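About Clovstead

Clovstead teaches robot arms to do bench work by showing them how. Cillian Dunne and Kevin Hanrahan started the company after several years of writing motion programs line by line at Jernbridge. We now work from one building, with the teaching stations on the ground floor.

A customer sends us parts and a list of steps. One of our operators does the job through the arm, either guiding it by hand or driving it from a remote station – we call the remote setup Trolta. A typical task takes 300 demonstrations before we train on it. Harder ones have needed about 600.

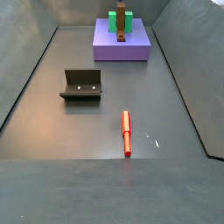

Operators are trained by Aoife Nic Aodha, who also decides which demonstrations are kept. New people spend their first weeks on small benches with gray walls on three sides, working with simple things like colored blocks and a black L-shaped bracket. They learn to move slowly, let go cleanly and start over after a bad grasp. Customer parts come later.

Mojtaba Zarei runs the software side, and Colm Dunne handles quotes and scheduling. If you have a task in mind, send us a short video of a person doing it and tell us how often the parts change.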